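Wemside Neighbors Help Board
Search the board Go
Home > Getting Around > Walking

Do I have to do anything special to ask the city for a longer walk signal?

Posted Apr 17, 2026 by porchlight_goston

Hi all, hoping somebody here has been through this. I moved to the Goston end of town last year and I walk everywhere, mostly to the library and the pharmacy. There's one light on my route where I get the walk sign, start out at a normal pace, and the hand is already flashing before I'm halfway over. I'm 2 months out from a knee replacement, so okay, I'm slow right now, but I see parents with strollers hustling across too.
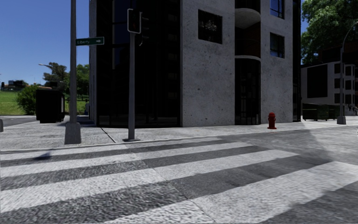
I called the main city number and got transferred to streets, then to parking (why?), then to a voicemail that was full. The website has a form for potholes and a form for dead streetlights and nothing at all for signal timing. Do I use the pothole one anyway? Does it have to be a petition? My sister says I need 50 signatures, but she lives in another state and she's thinking of speed bumps, I'm pretty sure. I'd love to get this in before May, when my physical therapy goes to three times a week and I'll be making that crossing constantly.

ulum_street_walker

No petition! That's only for speed bumps and permit parking. I got the timing changed by my old apartment on Ulum and all I did was write one email. Skip the phone completely. Go to the contact page, scroll way down past the trash stuff, and pick Traffic Engineering from the dropdown (it's easy to miss, it's under T and the list isn't in order, naturally).

Put the two cross streets in the subject line, say which direction you're walking, and give the time of day, because the lights run different schedules in the morning and evening. I timed mine on my phone a few times and put that in too. They wrote back in a week or so asking if I'd pushed the button. I had, but I guess plenty of people don't, and at some lights you get a shorter walk without it. So try that first if you haven't. Mine got a few extra seconds the month after, and I was thrilled, I told everybody on my floor!

Say something about the knee, too. I felt silly bringing up my mom's walker but the person who answered asked me more about it than about anything else. Good luck with the PT, the stairs part gets better.

mossycurb

good luck lol. I wrote them 2 times about the left turn arrow by the Ulum bus stop and never heard a thing. they repainted the lines though

gardengate44

Try holding the button down for a few seconds instead of tapping it. On some of the newer ones that gives you extra time. I don't know if yours is that type, but it's free to try.

Related posts
Who trims branches over the sidewalk?
Library book drop on the Goston side, is it open late?
Lost gray mitten near Ulum
Bus pass refund, how long did yours take?
Best shoes after knee surgery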